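Garra manual Rillow: vale o que custa para quem está montando a primeira coleta?

Avaliação publicada em 13 de maio de 2024

Quem acompanha este espaço sabe que passei boa parte do ano passado discutindo orçamento com a Golnar Sharifi, que cuida das compras na Rashti e tem uma paciência que eu não tenho. A dúvida era simples de formular e chata de responder: comprar logo um braço completo ou começar pelas garras manuais da Rillow, que uma pessoa segura e leva para qualquer canto? Ficamos com as garras, e já adianto que estou contente (com ressalvas, claro, senão não seria uma avaliação minha).

Compramos 4 unidades. O pedido saiu pela Wilto, que atendeu bem e respondeu a todos os meus e-mails, inclusive aos longos. Cada caixa traz a garra montada, um par de dedos macios e um manual fininho que podia ser mais generoso. Os dedos sobressalentes são vendidos à parte, e aqui vai o meu primeiro conselho: coloquem isso na planilha desde o começo! Nós esquecemos, e o frete do segundo pedido doeu mais que as peças.

O peso me surpreendeu para bem. Depois de umas 2 horas seguidas o punho reclama, mas o meu punho reclama de tudo, e os colegas mais novos nem tocaram no assunto. O fechamento é macio, responde rápido, e pegar uma embalagem leve da prateleira virou coisa de cinco minutos de treino. Com objetos lisos e pesados a história muda um pouco – é preciso ajustar a pegada e ter calma.

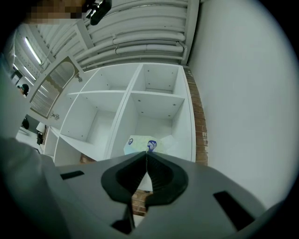 Voltando ao dinheiro, que é onde a conversa costuma apertar: a nossa primeira versão do plano cabia numa página e estava errada em quase tudo. Previmos o equipamento e deixamos de fora as horas das pessoas, o armazenamento dos dados e os móveis. Sim, os móveis! Uma estante simples, uma mesa firme, um lugar decente para guardar as garras no fim do dia. A Golnar refez tudo com uma coluna só para essas miudezas, e no fim foram 152 itens, entre parafusos, cabos e cadeiras. Eu ri quando vi a lista, depois usei a lista toda.

Cheguei a testar também a garra da Grukus, emprestada por 8 dias. É mais robusta, tem um acabamento bonito, e para bancada fixa eu talvez ficasse com ela. Só que o nosso trabalho pede andar de um lado para o outro, abaixar, esticar o braço, e nisso a Rillow ganha com folga.

O que me incomoda: o encaixe dos dedos exige uma chave que não vem na caixa, e o suporte técnico demora. Em julho vamos rever o orçamento e pretendo pedir mais um par de garras, agora com os dedos de reserva no mesmo pedido. Se alguém quiser a planilha da Golnar, escreva nos comentários que eu peço a ela – com jeitinho, ela deixa.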